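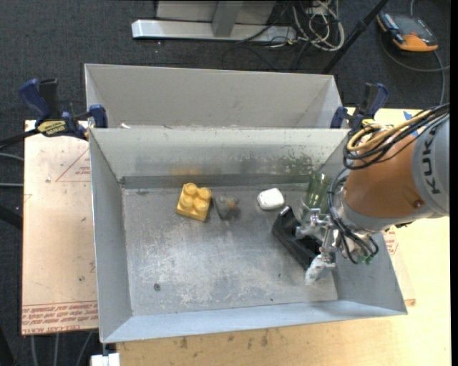
Bin picking with a learned grasp scorer – does the second look help?

tinplate_otter
Posted August 2024

Finally got through my comparison runs on the KUKA, so I'm dumping it all here before I forget how I did it. The question was simple. If the arm stops above the bin and takes a second depth image before it commits to a grasp, is that worth the extra time?

I did 900 attempts with the second look and 890 without (a cable fault ate the last ten and I couldn't face redoing them). Mixed clutter, toy brick, ribbed green glass, odd shapes, a few things to a bin. The scorer is Clulura, trained on our own grasps and nothing else. With the second look I had 100 misses. Without it, 141. I'm really chuffed with that!

mossgate
Nice one. What counted as a miss though? If it grabs the wrong thing but still lifts it, is that a hit?

tinplate_otter
Anything lifted and held counts as a hit, doesn't matter which item. The scorer picks whatever it fancies, I never ask for a particular one.

Wasero_fan
Not convinced, sorry. You've got see-through glass in there and depth cameras are hopeless with it. I'd bet most of your gain is the glass and the brick would come out dead level. Split it by item and then we'll talk.

tinplate_otter
Fair, and I do have the logs by item. I'd be surprised if it's all glass, the flat black things gave me plenty of grief as well – but I haven't split it yet so I'll shut up until I have.

pebbledash
We tried much the same at Aravena in June and dropped it. The pause cost us more picks per hour than it saved. Depends what you're after, I suppose.

mossgate
That's a factory answer to a research question, isn't it? If the second look finds better grasps you can feed those back into training and then skip the pause later on.

pebbledash
You can, if the training works. Ours didn't budge.

Wasero_fan
Did you swap the bins over between runs? The old Drukine rig always did worse in one bin and it took us ages to spot.

tinplate_otter
It picks from one and drops in the other, then swaps when the first is empty. Both settings got both bins. I'll put the split up in this thread once I've run it.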